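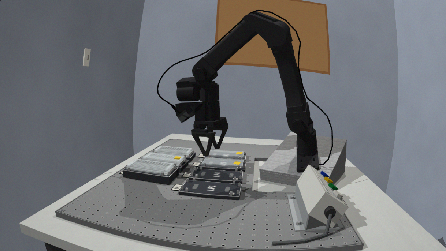
朝五時、まだ暗い台所で端末を開いたら、ガンディクスの気配値が跳ねていた。

跳ねていた、なんてものじゃない。前の日の終値から二割も上だ!　わたしは湯を沸かしかけていたのを忘れて、立ったまま画面に見入った。二月に買ってからというもの、この株はぴくりとも動かず、掲示板では「寝たきり銘柄」とまで呼ばれていたのだ。それが四月十五日の夜明け前、突然起き上がって走り出した。

ニュースは短かった。ムンテアヌ社がガンディクスに買収を提案、株式の過半を取得する意向。たった二行。でもこの二行で、シヴコムの小さな取引所がひっくり返るのはわかりきっていた。

シヴコムは港町で、取引所は魚市場の二階にある。いまどき立会場が残っているなんて、よその人に話すとたいてい冗談だと思われる。階段はいつも潮のにおいがして、下からは競りの声、上からは売り買いの声。どちらがどちらだかわからなくなる瞬間があって、わたしはそれがたまらなく好きだ。

着いたときには、もう場立ちの人たちが肩をぶつけ合っていた。いつもは新聞を顔にのせて寝ている隅の老人まで、今日は靴を磨いてきている。黒板係の少女(といっても来月で二十歳だそうだ)がチョークを三本も握って、始まる前から頬が真っ赤だった。

鐘が鳴った。

最初の値がつかない。買いばかりで売り物がないのだ。黒板のガンディクスの欄には矢印だけが書かれ、消され、また書かれる。わたしの隣の男は「出ろ、出ろ」と小声で唱えていた。売りが出ろという意味なのか、値が出ろという意味なのか、たぶん本人にもわかっていない。

持ち株は六十七株。笑われるような数だけれど、わたしには大事な六十七株だった。初めて自分で決算書を読んで、注記のすみずみまで鉛筆で線を引いて、ここはいい会社だと思って買った株だ。在庫の減り方がきれいだった。借金の返し方がまじめだった。数字に性格があるなんて、読んでみるまで知らなかった!

ようやくついた初値は、三千。

どよめきが天井に当たって落ちてきた。三千といえば、あの会社が上場した日につけて、それきり一度も届かなかった値段だ。古い人たちはみんなそれを覚えている。隅の老人が帽子を取った。

それからが速かった。三千を挟んで売りと買いがぶつかり、黒板の数字が上がって下がってまた上がる。少女のチョークが一本折れ、二本折れ、粉が雪みたいに舞った。つられて海運のドラミコまで買われはじめた。ドラミコは買収とは何の関係もない。名前がなんとなく景気よく聞こえるからだ、と誰かが叫び、その誰かも買っていた。

わたしは売り注文の紙を握っていた。家を出る前に書いてきたものだ。三千なら売る、と決めていた。二月の自分がそう決めて、手帳の表紙の裏にも書いてある。なのに足が動かない。

お金のことを考えていたわけではなかった。いや、少しは考えた。雨漏りする屋根のこととか、妹に借りたままの分とか。けれど頭の大半を占めていたのは、売ってしまったらもう、あの会社の次の決算書を自分のこととして読めないのだな、という妙な気持ちだった。来期の在庫はどうなるだろう。あの借金は、予定どおり返し終わるだろうか。

「売るのかね」

老人がいつのまにか横に立っていた。わたしは紙を見せた。彼は眼鏡をずらして読み、字がきれいだとほめてくれた。それだけだった。相場のことは一言も言わない。

昼の鐘まで、あと二分。わたしは紙の六十七を線で消して、四十と書き直し、窓口に走った。走りながら笑ってしまった。残りの二十七株で、まだあの注記の続きが読める!

約定の判が押された瞬間に鐘が鳴って、人の波が階段へ流れ出した。一階ではもう競りが終わり、床に水がまかれている。売れ残りの鯵を安くするよと声がかかったので、五匹買った。値切るのを忘れた。

帰り道、坂の途中で振り返ると、取引所の窓が開いて、少女が黒板消しをはたいていた。白い粉が港のほうへ流れていく。午後の場は一時からだ。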